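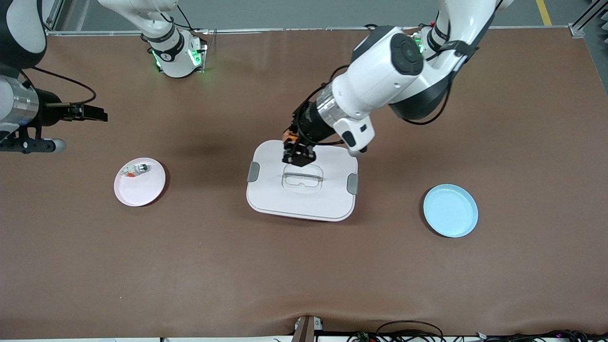 Packing up the picnic kit

Welcome to my little gallery of picnic bits! I've been sorting out what comes along to Haver this summer and what stays in the cupboard, and of course I got carried away (again). If you've followed me since the Astcombe days you'll know I own far too many lunch things and can't walk past a kitchen shop without buying another.

The white box up top is my favorite of the lot. It has rounded corners, a gray latch on each side and a clear handle set right into the lid – so much nicer than those plain lids you have to pry off with your fingernails. I'd been hunting for one like it since February, and I love how neat it looks on the brown table.

Then there are the round plates. The pale pink one has a raised rim, and I'm a big believer in a rim when you're eating on a blanket and somebody's passing the potato salad over your head!

Still to sort: forks, napkins and the big flask. We're feeding 13 at Haver on Sat 11 July, so I'd better get going. More pictures once the basket is packed.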